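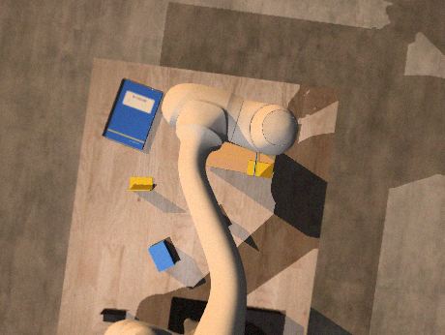 Small workshops and colleges that would like to try out a robot arm before finding the money for one have a new place to turn this spring. Dramis, the simulation firm run by Evdokia Lazaridis and Thanasis Petridis, has opened its tabletop practice service, Mesar, to anyone who cares to sign up, after a long winter of trials with a handful of very patient customers.

The idea is a friendly one. You pick a table, scatter a few blocks and boxes over it, choose how the light falls, and then set your own control program loose on the simulated arm. Mesar comes with 50 ready-made table layouts, and each can be watched from above or from close behind the gripper, a view that Lazaridis says customers asked for again and again.

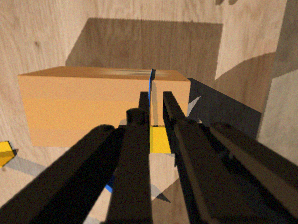

The close view in Mesar, with the gripper's fingertips at the front of an orange box.

Orsolya Pintér, who teaches automation at Cudosau, has had her students on the service since March and speaks of it very fondly, though she does wish the shadows could be softened without a trip through three menus. "They make mistakes all afternoon and go home cheerful," she told us, "and so do I, mostly."

A single seat costs 200 euros a year, and newcomers may try everything for 7 days before paying a penny. Petridis tells us that a version for two arms is coming along nicely and should be ready by the autumn.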